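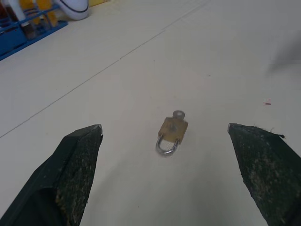

Seite 472

Abbildung 3: Vorhängeschloss auf dem Boden zwischen den geöffneten Greiffingern, Aufnahme der Handgelenkkamera.

4.2 Veränderungen der Arbeit an der Rückgabestelle

Die Rückgabestelle von Storix in Preltden nimmt Schließmittel entgegen, die an Kunden für gemietete Lagerabteile ausgegeben wurden. Vor der Einführung des Greifsystems bestand die Arbeit aus vier Schritten: Aufnehmen, Prüfen, Zuordnen und Ablegen. Alle vier Schritte wurden von derselben Person ausgeführt, meistens im Stehen und mit einer großen Zahl von gebückten Bewegungen. Mit der Automatisierung ist das Aufnehmen vom Boden und vom niedrigen Tisch an die Maschine übergegangen. Das Prüfen und das Zuordnen sind bei den Beschäftigten geblieben, aber sie finden jetzt an einem anderen Ort und in einem anderen Takt statt.

Während der Beobachtungszeit haben wir 2.528 Aufnahmevorgänge protokolliert. Für die vorliegende Analyse ist weniger der technische Erfolg eines einzelnen Vorgangs von Interesse als die Frage, wer vor, während und nach dem Vorgang etwas tut und ob diese Tätigkeit im Arbeitsplan vorkommt. Wir stützen uns dafür auf die Protokolle, auf Beobachtungen in der Früh- und in der Spätschicht sowie auf Gespräche mit sieben Beschäftigten. Die Gespräche wurden von Marwa Soliman geführt und dauerten in der Regel 50 Minuten.

4.2.1 Vorbereitung des Objekts

Kleine Metallteile stellen an den Greifer andere Anforderungen als Kartons oder Behälter. Bei einem Vorhängeschloss wie in Abbildung 3 liegen ein rechteckiger Körper und ein Bügel in einer Achse, und beide Teile reflektieren das Licht verschieden. Der Bügel glänzt stark, der messingfarbene Körper dagegen ist eher matt. Für die Beschäftigten sind diese Unterschiede ohne Bedeutung, wenn sie das Schloss mit der Hand nehmen. Für die Zusammenarbeit mit der Maschine haben sie jedoch gelernt, auf die Lage zu achten. In den Gesprächen wurde dafür mehrmals das Wort »hinlegen« benutzt, und zwar in einem engeren Sinn als im Alltag: ein Objekt so legen, dass die Maschine es gut fassen kann.

Dieses Hinlegen ist in der Arbeitsanweisung nicht enthalten. Nach der Planung von Manine, der Firma, die das System eingerichtet hat, soll die Lage des Objekts beliebig sein. In der Praxis haben wir gesehen, dass erfahrene Personen ein Schloss mit einer kurzen Bewegung drehen, bevor sie den Arbeitsbereich freigeben. Eine Mitarbeiterin aus der Frühschicht erklärte es so:

»Ich drehe es gleich richtig, das dauert nichts. Wenn ich es nicht mache, dann stehe ich nachher da und warte, bis er es noch einmal versucht.«

Die zusätzliche Bewegung ist klein. Sie wird aber sehr oft wiederholt, und sie enthält einen Teil der körperlichen Belastung, die durch die Automatisierung verschwinden sollte. Von den sieben befragten Personen bezeichnete keine diese Bewegung von selbst als Arbeit. Erst auf Nachfrage wurde sie genannt.

4.2.2 Pflege der Greifflächen und des Bodens

Ein zweiter Bereich betrifft den Zustand der Werkzeuge. Auf den rauen Innenflächen der Greiffinger sind helle Flecken aus Staub und abgenutztem Material zu erkennen (Abbildung 3). Der Wartungsplan sieht die Kontrolle dieser Flächen durch einen Techniker vor. Zwischen den Terminen werden sie von den Beschäftigten selbst gereinigt, mit einer Bürste, die am Anfang für die Tische angeschafft wurde. Wann gereinigt wird, entscheidet die jeweilige Person nach Gefühl. Im Team gibt es dazu verschiedene Meinungen: In der Frühschicht wird vor dem ersten Vorgang gebürstet, in der Spätschicht erst dann, wenn ein Griff misslingt.

Ähnlich verhält es sich mit dem Boden. Seit er ein Teil des Arbeitsbereichs der Maschine ist, hat sich die Bedeutung von Sauberkeit verändert. Ein kleiner Papierrest war früher eine Sache der Reinigung am Abend. Heute wird er von einigen Beschäftigten sofort aufgehoben, von anderen nicht, und beide Gruppen können ihre Entscheidung begründen. Auch eine Fuge im Boden wird zum Gesprächsthema. Zwei Personen sagten, dass sie Objekte grundsätzlich nicht auf eine Fuge legen. Ob diese Vorsicht technisch notwendig ist, konnten wir mit den vorhandenen Daten nicht klären.

4.2.3 Verschiebung von Aufmerksamkeit

In der Literatur über Automatisierung wird häufig angenommen, dass die Überwachung einer Maschine monoton ist. Unser Material bestätigt das nur zum Teil. Die Beschäftigten beobachten den Greifer nicht ständig, sondern hören auf ihn. Mehrere Personen konnten am Geräusch unterscheiden, ob das Schloss am Körper oder am Bügel gefasst wurde. Dirk Timmermans hat diese Fähigkeit in seinen Beobachtungsnotizen als »Mithören« bezeichnet, und wir übernehmen diesen Begriff.

Das Mithören erlaubt es, gleichzeitig am Prüftisch zu arbeiten. Es hat aber einen Preis. Gespräche unter Kollegen, die früher während des Sortierens üblich waren, sind seltener geworden, weil sie das Geräusch überdecken. Das Radio ist in der Frühschicht ausgeschaltet. Ein Mitarbeiter sagte dazu, die Arbeit sei leichter für den Rücken und stiller für den Kopf geworden, und er wisse noch nicht, ob ihm das gefällt.

Für die Einarbeitung neuer Personen ist dieser Punkt wichtig. Die Schulung von Belkadi behandelt die Bedienung, die Sicherheit und das Verhalten bei Störungen. Das Hinlegen, das Bürsten und das Mithören werden nebenbei weitergegeben, meistens in den ersten Schichten und abhängig davon, mit wem man eingeteilt ist. Im Dezember, als mehrere Aushilfen gleichzeitig begannen, war diese Weitergabe nur eingeschränkt möglich. Die Protokolle zeigen für diese Zeit mehr wiederholte Griffe – ein Zusammenhang ist plausibel, lässt sich aber wegen der höheren Menge an Rückgaben nicht sicher belegen.

4.2.4 Zwischenergebnis

Die drei beschriebenen Tätigkeiten haben gemeinsam, dass sie erst durch die Maschine entstanden sind und in der Berechnung des Zeitbedarfs fehlen. Die Schichtleitung kennt sie und duldet sie.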